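Search this course site Go

HOME TEXTILES 100
Unit 4 handout: Caring for dark cotton and knits

Read before the April lab. Bring it with you, because the wash log is on the back.

Why dark cloth fades

Most black cotton is dyed after it is woven or knitted. Some of the dye bonds with the fiber and some only sits on the surface. The loose part comes off in the first few washes. After that, most of the fading you notice is wear. Fibers rub against each other, the ends break and stand up, and the surface scatters light. The cloth looks gray even where the dye is still there.

Sunlight is a separate problem. It breaks down the dye itself, and no wash method brings that color back.

Washing

Turn the item inside out. Close zippers and hooks. Use cold water and the shortest cycle that gets it clean. Fill the drum loosely -- a packed drum rubs more and rinses badly. Powder can leave pale streaks on dark knits in cold water, so use liquid or dissolve the powder first.

Vinegar and salt do not set modern dyes at home. Students ask every term.

Drying and storing

Dry knits flat, out of direct sun. Pull the side seams straight while the cloth is damp and square up the corners. Heavy knits stretch on a hanger, so fold them.

Lab work

Each bench gets one swatch of Seltard knit and one of Testamlow twill. Weigh both dry, wash at the setting on your card, and weigh again when dry. The Seltard swatch should start close to 18 grams. Rub each one 100 strokes with the white test cloth and grade the stain from 1 to 5.

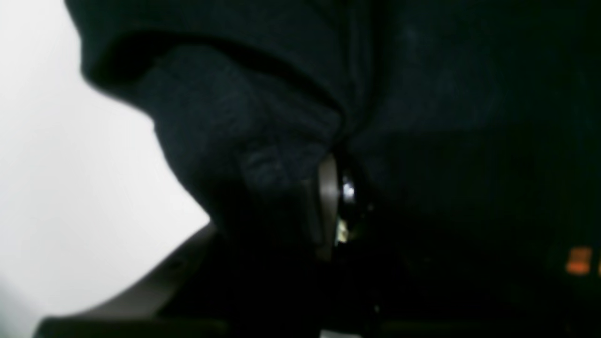
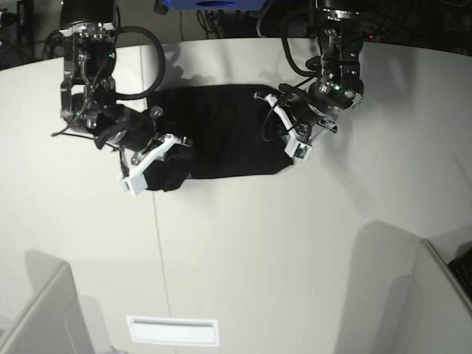

Does a color catcher sheet stop fading?

It picks up loose dye in the wash water, which protects the lighter items in the load. The dark item loses the same amount of dye with or without it.

3 comments
18 shares

Related handouts
Unit 3: Reading a care label
Unit 5: Wool and felting
Unit 6: Stain removal by fiber type
Wash log, printable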